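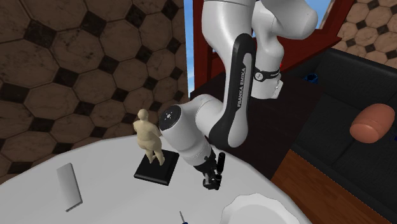 Esben Bech wrote in to say that his batch of Manhattans came out twice as strong as the single drink, even though Padex had scaled every ingredient correctly. Could the app be told to add the water?

It can, but the setting is off by default and sits in a menu most people never open. The steps below cover a batch recipe from start to finish in Padex for tablet: copying the single-serve card, setting a dilution value, rounding the amounts to something you can measure, and sending the result to the shopping list.

Last checked: 30 September 2020

What you need

Padex, tablet version, signed in to an account. The phone version shows batch cards but cannot edit them.
A measuring jug marked in milliliters.
A clean bottle with a tight cap, one liter or larger.
A funnel.

How the scaling works

Padex stores each recipe as a card. A card holds a list of ingredients, an amount and unit for each, a method (stir, shake, build or blend) and a glass. When you change the number of servings, the app multiplies every amount by that number. It does not read the method line while doing so.

A stirred drink picks up water from the ice. In a single drink this happens in the mixing glass and does not need to be written down. A batch that is poured straight from the refrigerator never touches ice, so the water has to be listed as an ingredient. That is the whole cause of the problem in the letter. The liquor amounts were right and the water line was missing.

The dilution setting adds that line. It takes the total of the measured ingredients, applies a percentage and writes the result onto the card as "Water, still."

Part one: Copy the card

The built-in library (2,153 recipes in the current release) is read-only. Batch settings can only be saved on a card you own.

1. Open the library and find the drink. For this page I used the plain Manhattan: 60 ml bourbon, 30 ml sweet vermouth, 2 dashes bitters.
2. Tap and hold the card until the menu opens.
3. Choose Duplicate. The copy goes to My Cards.
4. Open the copy and change the title. Add the word "batch" at the end. Search results do not show which card is the original, and two cards with the same title are easy to mix up.
5. Tap Save before going further. The dilution menu stays gray on an unsaved card.

Part two: Turn on dilution

1. With the copy open, tap the three lines at top right, then Advanced.
2. Scroll past Garnish and Glass to Batch Options.
3. Set Dilution to On.
4. Under Base, choose Measured Ingredients Only. This leaves out dashes, drops and garnish.
5. Enter a percentage. For a stirred drink, start at 22.
6. Tap Save.

The Manhattan has 90 ml of measured ingredients. At 22 percent the app returns 19.8 ml of water, which it shows as 20 ml when rounding is set to 5 ml. The full serving is then 110 ml.

For shaken drinks the percentage is higher, but I do not recommend batching them this way. Citrus juice loses its edge after some hours in the refrigerator, and the app has no way to allow for it. Batch the liquor and syrup, keep the juice separate, and combine the two shortly before guests arrive.

Built drinks with soda or tonic should have Dilution set to Off. Batch the base and top each glass by hand.

Part three: Set the servings and rounding

1. Return to the front of the card and tap the servings number.
2. Enter the number you want. The example uses 8.
3. Tap Rounding and choose 5 ml.
4. Check the totals.

The card should now read:

Bourbon, 480 ml
Sweet vermouth, 240 ml
Water, still, 160 ml
Bitters, 16 dashes
Total measured, 880 ml

If your water line reads 158 ml, rounding was applied to the batch and not to the single serving. Open Rounding again and set Apply To to Serving. Either figure will make a decent drink. The point of changing it is that the batch card and the single card then agree.

The bitters line should be edited by hand. Bitters do not scale evenly to most people's taste, and a straight multiple can take over the drink. Tap the amount, clear it and enter 12. A small lock appears next to the line, and the app will leave that amount alone when servings change. Remember to unlock it if you later make a much larger batch.

Part four: Send it to the shopping list

1. Tap Share, then Shopping List.
2. Clear the check mark next to Water.
3. Set the bottle size for each remaining line. The default is 700 ml, which is wrong for most stores here. Change it to 750 ml under Settings, Region.
4. Tap Add.

The list merges with anything already on it. If you are planning food in the same list, create a second heading first – the app sorts strictly by name, and the bitters will end up between the beets and the bread.

Part five: Mix and chill

1. Pour the bourbon, vermouth and water into the jug, then add the bitters.
2. Stir for a few seconds. There is no ice to melt, so longer stirring does nothing.
3. Funnel into the bottle and cap it.
4. Label the bottle with the drink name and the pour, in this case 110 ml.
5. Refrigerate for at least 3 hours. Do not use the freezer for a batch with this much water unless you are going to watch it.
6. Turn the bottle over once before pouring.

Glasses go in the refrigerator at the same time if there is room. A room-temperature glass warms a drink of this size quickly.

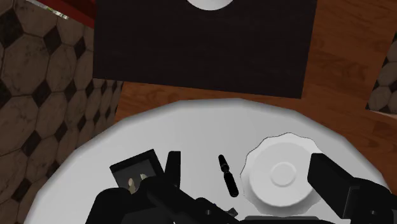

White plate with a scalloped rim, on a round table.

Serving from the tablet

Padex has a Host view that keeps the screen on and shows one card in large type. Open the batch card, tap Share, then Host. The view shows the pour size, the garnish and the glass, and hides the batch amounts. Guests who want to help themselves only need those three lines.

Set a passcode under Settings before leaving the tablet out. Without one, a swipe from the left opens My Cards, and a second swipe deletes the top card with no warning.

Brightness does not adjust on its own in Host view. On the Vastton tablet I use, half brightness lasted a full evening on one charge. Full brightness did not.

Known problems

Imported cards. Recipes brought in from Harahap arrive with all amounts stored as text. They look normal, but scaling has no effect and Dilution returns zero. Retype each amount once and save.

Ounces. If the card is in ounces, rounding offers only quarter and half steps. At a quarter ounce the water line can be off by enough to taste. Switch the card to milliliters, set dilution, then switch back for display.

Parts. Cards written in parts cannot be diluted at all. Convert them first under Advanced, Units.

Sync. Changes to Batch Options are not sent to other devices until the card is closed. Leaving it open on the tablet and checking the phone will show the old figures.

Comments

Wendell Pettigrew: 22 percent is thin for me with a rye at normal proof. I run 18 and put one large cube in the glass. Same steps otherwise.

Reply: 18 is fine if the drink is served over ice. The figure on this page is for a drink served up. Keep two cards if you do both.

Esben Bech: Found the menu, thank you. My card was one of the Harahap imports, so it had both faults. Works after retyping. Is there a way to set dilution for a whole folder?

Reply: Not in this version. The Bradelport user group has asked for it, and the release notes for October list "folder defaults" without saying which ones. Until then it has to be set card by card.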